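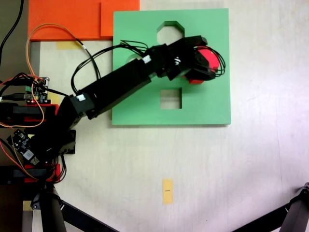
A reader wrote in response to my February entry that shape sorters are bought for the child and kept for the grandparents, and that in her household the board had outlasted every block that came with it. The remark deserves a fuller reply than the comment section allows, and this entry is intended to provide it.

The household's position on shape sorters has been settled for some time. We keep flat boards. The closed box with holes in the lid was retired when the lid split, and it was not replaced. A flat board lies on the table, the openings go straight through to the surface, and a child can see at once whether a block is in its place. With the box, the block vanished and the interest went with it, and a good part of each session was spent opening the lid to get everything out again.

The board in present use is mint green and square. Its openings include an octagon and a square. I mention the octagon because it has been the subject of more discussion at our table than any other shape. Most sorters sold in Civthorpe offer a star or a heart in that position. Both are pleasant to look at, and both tell the child a great deal in advance; a star can hardly be mistaken for anything else. An octagon is close enough to a circle to be confusing. My younger nephew, at his first attempt, treated the two as the same shape and pressed hard. He now turns the block a little in his fingers before he puts it down, and I regard that small turn as the principal benefit of the toy.

Readers have asked about color. I hold a firm view, which I recognize is not shared by all. Where each block matches the color of its own opening, the child sorts by color and the shape is incidental. A board in one plain color avoids this. Red blocks against a mint board are easy to find and give no hint as to where they belong. The set we had previously, from Plornitz, was color-matched throughout. It was well made, and it was finished with in 5 minutes on the first afternoon and seldom requested afterward.

The choice of table also merits attention. We formerly used the dining table, which has a dark, strongly marked top. The openings were hard to read against it, and blocks of a similar tone were lost from view. The pale table in the back room has proved more suitable. An opening shows clearly against it, and so does a stray block. The surface is wiped before each session and everything else is moved well to the side. Crumbs under a flat board will make it rock, and a board that rocks will slide away from the child at the moment of placing.

The following practices have been adopted in this household and are offered for consideration:

- One block is handed over at a time. A full pile invites throwing.
- The board is laid square to the edge of the table and is not turned during the first week.
- After the first week the board is turned freely. A child who has learned positions will need to start again with shapes.
- Adults do not point at the correct opening. I have broken this rule on many occasions.
- Blocks are counted back into the bag before supper.

On the matter of storage, which the same reader raised, I can report partial success. Our blocks live in a cotton drawstring bag of the Surdu type, hung on the inside of the closet door. The board stands upright behind the puzzles. We have 11 blocks in the bag at present, drawn from more than one set, and several of them fit nothing we own. I have not discarded them. A block that fits no opening is a fair question to put to a child of four, and the answer given last time ("it goes in the bag") was accepted.

The reader further asked whether a replacement set of blocks can be had without buying a new board. The toy counter at Bevik will sell loose blocks from a bin, but the sizes vary slightly from one delivery to the next. I recommend taking the board along and trying each block at the counter. The staff have raised no objection — although I would suggest avoiding the hour before closing.

Correspondence on bead mazes has also been received and will be taken up in the next entry.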